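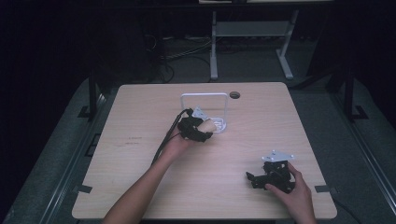

4. Setting the timer on the Grolow 14 seed tray

Before you start, fit the lid and place the tray on a level surface.

1. Plug the Privden adapter into the socket on the side of the base.
2. Hold the SET button for 2 seconds until the light blinks green.
3. Turn the dial to the number of hours you want, then press SET again.
4. Fill the reservoir to the lower line.

Note: The timer keeps its setting for 90 minutes after a power cut.

Caution: Unplug the adapter before adding water. Do not lift a full tray by the lid.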